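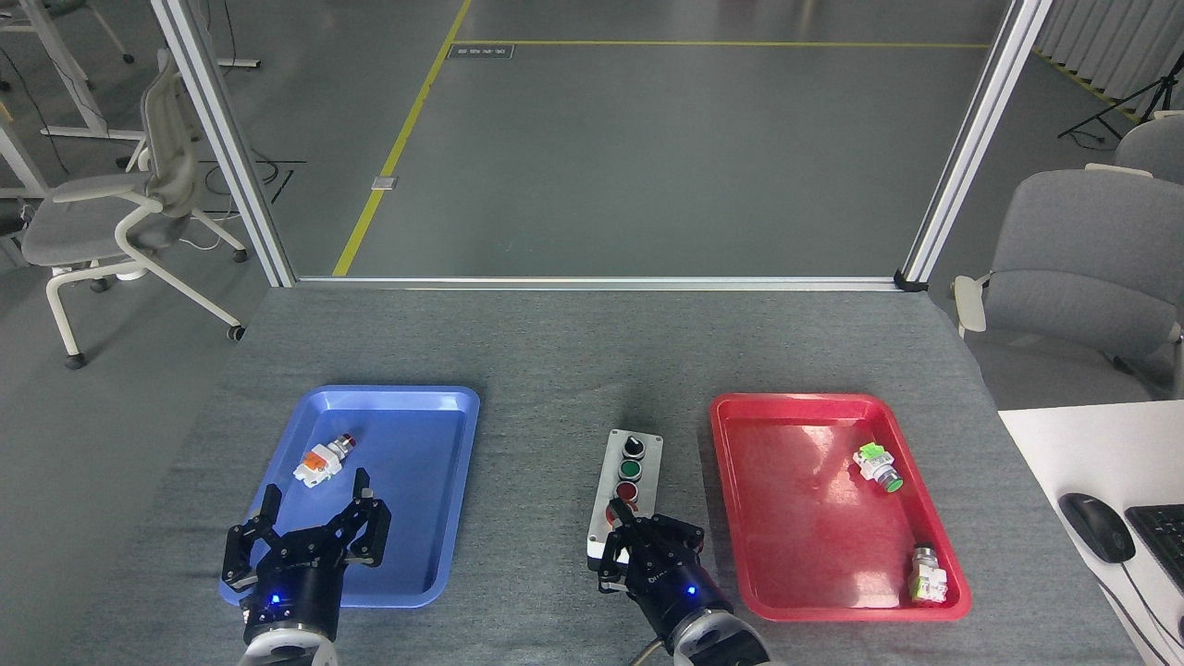

Reading time: 1 min

Workshop notebook, Tristdale, December

Push-button stock, Malard order. The blocks were checked for continuity before release to the Fairclough panels. Of 100 units received, 7 showed contact resistance above our limit and were set aside in the returns cabinet. The remainder are approved for use.

Actuation testing continues on the Korkia bench. The counter read 200 at 4:15 p.m. and no change in travel was recorded. The spring in unit 19 feels stiff — to be measured again before it is signed off.

Colleagues are asked to enter terminal torque on the yellow sheet, including for units that fail. Two entries from last month are still blank.

Outstanding: replacement legend plates, new test leads.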